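4.2 Where the floor gives you away

Most of the literature on squeaking floors was written by people who sell screws. We say this with affection, having bought a good many of them. The trade manuals agree that a squeak is wood rubbing on wood or wood rubbing on a nail, and they agree on little else, least of all on whether the residents mind. Our survey took the second question first.

We mailed 2986 forms to households in Karstead and Viltitz and got back 1352, a response rate we had not budgeted the stamps for. Of these, 824 reported at least one board that made a noise when stepped on. The form asked people to mark the spot on a rough plan of their home. Many ignored the plan and wrote us letters. Thái read all of the letters, and the coding scheme in Section 3 is his attempt to get something out of them besides sympathy.

The marks cluster in two places: the doorway of the main bedroom and the top of the stairs. Vieira (in an earlier and shorter paper) put this down to traffic, and traffic must be part of it. But kitchens get more feet than any room in the house, and kitchens were fairly quiet in our returns. We suspect a reporting effect. A board that speaks up at noon, under a kettle and a radio, goes unheard. The same board at two in the morning is a family matter.

Age of the floor did less work than we expected. Houses with the original boards were noisier than those that had been relaid, but the gap closed once we allowed for heating. Dry January air shrinks the boards, the nails lose their grip, and the house starts to talk. Several residents described this as the floor "waking up" and a few had given it a name, which we have left out of the tables. 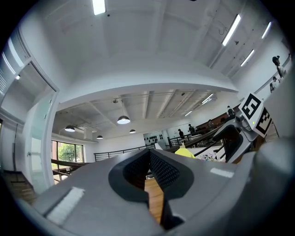
Figure 4. Wooden floor, honey-colored, seen through a narrow gap.

The color of the finish, for what it is worth, predicted nothing at all. We tested it only because 28 respondents were sure that lighter floors were louder, and they were sure at some length. Wax against varnish did no better. What did matter was whether anyone had tried to fix the noise before: homes with one past repair reported more squeaks than homes with none. A repair may shift the strain to the next board along, or it may be that people who fix things go on listening for them. Our data cannot separate the two, and the interviews in Section 5 suggest that the residents can't either.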